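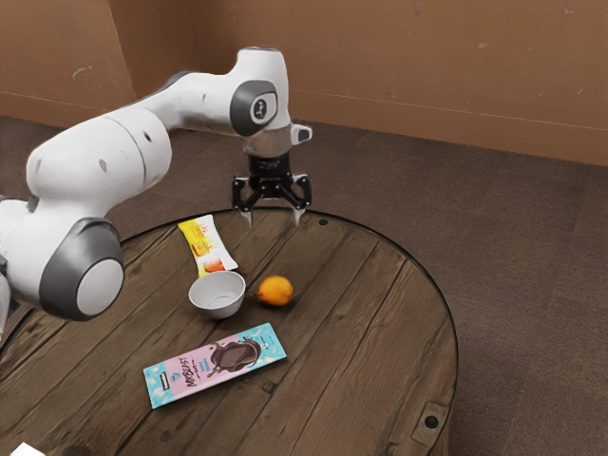 Hermine Fankhauser had been meaning to write back to her sister-in-law since the beginning of August, and by the time the plums were falling she had gotten as far as "Dear Aurelia." It was a good start, she thought. She had always liked the look of the name, with all those vowels leaning on each other, and she propped the page against the sugar jar where she could see it while she cooked.

The trouble was the house. Aurelia wanted to know whether Hermine would sell it, and she had asked so kindly, and on such nice paper, that a plain no seemed rude and a plain yes was out of the question. There was a man named Kilian Kuster who had come up the hill twice already and offered a fair price, and had eaten two slices of cake each time, and had said the view over Dakwood was the best he'd ever seen from a kitchen sink. Hermine had enjoyed him very much. She just didn't want him to have her sink.

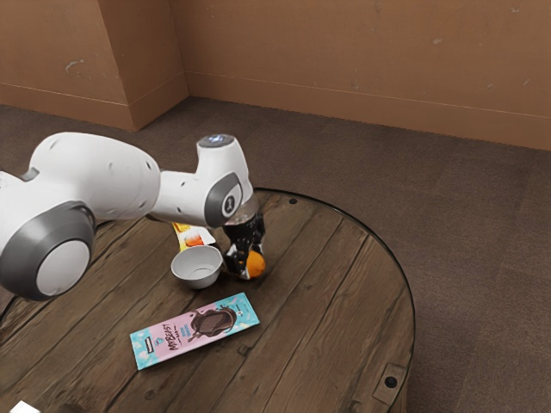
The round table in the corner.

So she put on her walking shoes and went down to see Remo Lüthi, who had run the ferry at Chauvin for 40 years and was used to people who couldn't make up their minds. He was painting the ticket booth green, or mostly green — he'd run short and was finishing the back with what was left of the blue.

"What does the house say?" he asked, when she had told him all of it, including the cake.

"It says the gutters need doing."

"Well, then," said Remo, and handed her the smaller brush.

They painted until the sun got down behind the boat sheds, and they talked about his knees and her late husband and the summer the lake came up over the road and everybody's cellar potatoes went bobbing off toward the church. She hadn't thought about that in years. Her Anton had gone after theirs in a washtub, with a soup ladle for a paddle, singing, and had come home with somebody else's onions.
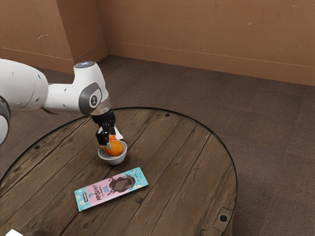 It was nearly dark when she climbed back up, with blue paint on her cuff and a bag of rolls that Remo had pushed on her at the last minute. She lit the lamp, ate one of the rolls standing up, and sat down with the letter before she could find something else that needed wiping.

"Dear Aurelia," it said, and under that she wrote, "Do you remember the onions?" After that it went along quite easily, four pages and a bit up the margin, and she was folding it into the envelope before she noticed that she'd forgotten to mention the house at all. She unfolded it again and wrote across the top, in the only space left, "Come in October and help me with the gutters."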